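Ticket 2127: Gredov sync keeps dropping
Opened by Nuno Valente, 29th October

Hi all, me again! My Gredov calendar stops syncing with my phone every few hours, and I'm missing shift changes at the Salgado office. I get error 121 and then nothing until I sign out and back in (so annoying).

I tried it on the guest wifi too, from the round table with the water bottles, and got the same error.
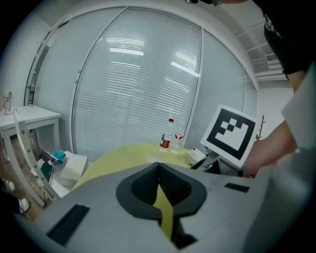

Update 1

Cleared the cache and reinstalled, still 121. Then I removed the old Jidero account I'd left on there since May, and it synced right away! Leaving this open overnight to be sure.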